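# Washroom vanity reset: proposed wording for the guest floor standard

**Board:** Housekeeping and Rooms / Standards
**Opened:** 01/12/2024

---

**flerkivetti_rooms**

Colleagues are invited to comment on the revised wording for the vanity reset. The current text was last amended in April and leaves several points to the attendant's judgment. The proposed text is as follows.

1. Remove all items from the countertop before wiping.
2. Wipe the basin first, then the drain, then the stone.
3. Return the toothbrush cup to the left side of the counter, with the brush and toothpaste standing in it.
4. Hang one towel on the bar at the right.
5. Leave the bar soap in its dish on the glass shelf.

Comments on items 2 and 3 would be particularly welcome.

---

**m_ellis_annex**

I support items 1, 4 and 5 without change. I do not support item 3. A tube of toothpaste stored upright in a cup with a brush leaves residue on the rim, and the cup is the hardest piece on the counter to clean. The Ellis annex has laid the tube flat on the stone for the past two seasons and we have had no complaints.

---

**Kasten-linen**

With respect to the previous poster, we had the opposite experience at Kasten. A tube lying on the counter is the first thing a guest knocks to the floor, and it makes the whole surface look unfinished. We returned to the cup after 6 weeks.

On item 4, please specify how the towel is to be folded. "Hang" has been read in at least three different ways by my own staff.

---

**m_ellis_annex**

The tube does not fall if it is placed well back from the front. That is a matter of training.

---

**skultberg_floor2**

Item 2 is in the wrong order in my opinion. If the basin is done first, anything wiped from the stone goes into a clean bowl and the bowl must be done twice. Stone, then basin, then drain. We service 16 rooms on this floor and cannot give any of them two passes.

I would also ask that the text mention glare. On polished stone the ceiling lights hide streaks completely when one stands directly over the counter. Attendants should bend and look along the surface from the side.

---

**flerkivetti_rooms**

The point on order is accepted, and item 2 will be rewritten. The note on streaks will be added as a new item 6.

Item 3 remains open. The cup has the advantage that everything is lifted in one movement when the counter is cleared – the flat position has the advantage of a cleaner cup. I would prefer one rule for all floors.

---

**Kasten-linen**

Could the rule distinguish between the two stages? Tube flat while the cup is being rinsed, tube back in the cup at the end. That would allow Ellis to keep part of its practice.

---

**m_ellis_annex**

I can accept that as a compromise, although I continue to think the last step is unnecessary. Please record my objection.

---

**flerkivetti_rooms**

The objection is recorded. 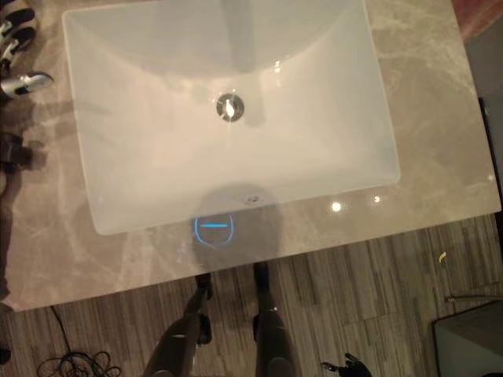
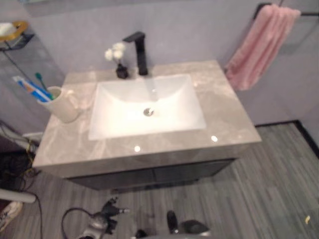
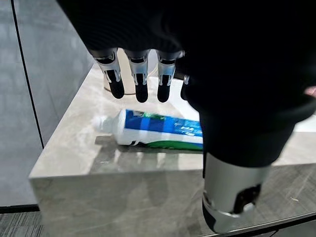

*Rooms Standards Group, Flerkivetti*

Revised items 2 and 3 now read:

- **Item 2.** Wipe the stone, then the basin, then the drain. Dry the drain ring with a separate cloth.
- **Item 3.** Lay the toothpaste flat on the stone while the cup is rinsed. Return the brush and tube to the cup and set the cup on the left side of the counter.

The faucet and the small black vase of artificial flowers beside it were omitted from the earlier draft. The flowers are to be dusted weekly and the vase returned to the left of the faucet. Please quote form 3254 when ordering replacement stems.

---

**skultberg_floor2**

Agreed on both. Does "weekly" apply to rooms that have not been let?

---

**flerkivetti_rooms**

Yes. Further questions on the flowers should be directed to Sointu Heinonen.

---

**Kasten-linen**

The towel fold has still not been addressed.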